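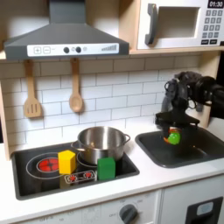
4. Fitting out the kitchen

Start this section once the main cabinet is standing upright and all the cam locks have been tightened (section 3). The hood, microwave, backsplash and worktop should already be in their places. You will need the small cross-head screwdriver, a soft cloth and the bag marked D.

Keep children out of the room until bag D is empty. It contains small screws and the spare hook ends.

4.1 Placing the kitchen

1. Choose a level stretch of floor against a solid wall. Thick carpet makes the cabinet lean forward, so put a board under the feet if you have no hard floor.
2. Leave at least 80 cm of clear floor in front of the worktop. Two children standing side by side will use all of it.
3. Fix the wall strap to the back rail and then to the wall. The screw supplied is for wood only. For brick or plasterboard, buy a fixing to suit.
4. Push the worktop gently from the front. If the cabinet moves, tighten the strap and try again.

Caution: do not let a child use the kitchen before the wall strap is fitted.

4.2 The range hood

The hood and its chimney are one piece and hang on two brackets.

1. Check that both brackets have clicked. Lift the hood a little from underneath – it should not rise.
2. Peel the clear film from the white control panel, starting at a corner. The plus and minus buttons and the row of bars are printed, and a fingernail or blade will scratch them.
3. Wipe with a dry cloth only.

The hood is not a handle. Small children like to pull on the lower edge when they climb up to look at the microwave, and over time this loosens the brackets. Check them when you check the strap.

4.3 The microwave

The microwave stands on the wooden shelf to the right of the hood. The display always reads 01:30, as it is a printed panel and takes no batteries.

1. Slide the microwave back until it meets the stop.
2. Fit the two short screws from below, through the shelf. Turn by hand first, then a quarter turn with the screwdriver.
3. Make sure no screw tip can be felt from above.

Note: the shelf will hold 1.5 kg in total. Do not stack books or storage boxes on top of the microwave.

4.4 Hanging the utensils

The slotted spatula and the spoon hang from the edge of the shelf, in front of the tiles.

1. Screw in the hooks by hand.
2. Hang the spatula on the left and the spoon on the right. The other way round works too, but the spoon is the one most children reach for and it is better nearer the sink.
3. Let both hang freely. If one rests on the worktop, its hook has not been turned in far enough.

Wooden utensils should be wiped and dried straight away. Do not leave them in water or put them in a dishwasher. If the grain becomes rough, rub it down with fine sandpaper and a drop of food-safe oil.

4.5 The hob and the pot

The burner rings are graphics under a clear coating. Nothing on the hob heats up, whatever the colour of the ring.

1. Wash the pot in warm soapy water before first use and dry it well. Stainless steel marks if it is left to drain.
2. Run a finger around the rim and both handles. If you feel a sharp place, do not use the pot – contact us for a replacement.
3. Stand the pot on one of the back burners. The front of the hob is then free for whatever is being "cooked".

Caution: the pot is real metal. A child who has learned to use this hob may expect a real one to be just as cool. Talk about the difference early and more than once.

Do not put hot pans, candles or lamps on the hob. The coating softens at 70 °C and the mark cannot be removed.

4.6 The sink

The sink basin drops into the cut-out to the right of the hob and lifts straight out again.

1. Lower the basin in with both hands until the lip is level with the worktop.
2. Press down at the corners.
3. To empty it, lift it out and carry it level.

The basin can be used with a little water, no deeper than 2 cm. Dry the edge of the cut-out afterwards. Water left standing there will swell the board, and this is not covered by the guarantee.

4.7 Play food and blocks

No play food is supplied. Ordinary toy blocks do the job well, and plain shapes get more use than moulded fruit in our experience. A yellow block can be cheese in the morning and a potato by teatime.

Use only pieces that are too large to fit in a child's mouth. If you have children under three in the house, check every piece before it goes near the kitchen.

Keep one box or basket for the pieces and stand it on the floor beside the cabinet, not on the shelf. At the end of play:

1. Empty the pot and the sink into the box.
2. Hang up the spatula and spoon.
3. Wipe the worktop with a damp cloth, then a dry one.
4. Put the pot back on its burner.

Most four-year-olds can manage steps 1 and 2 alone.

4.8 Spare parts

Quote the part number when ordering.

Utensil hooks, pair: 140
Sink basin: 1,087
Wall strap with wood screw: 80

Orders are packed by Marcelino Cantero at the Hurkmont workshop and normally leave within three working days. The workshop is closed for the whole of February. For questions on fitting, write to Vega Cantero at the same address and include a photograph of the part.

Continue with section 5, Moving and storing the kitchen.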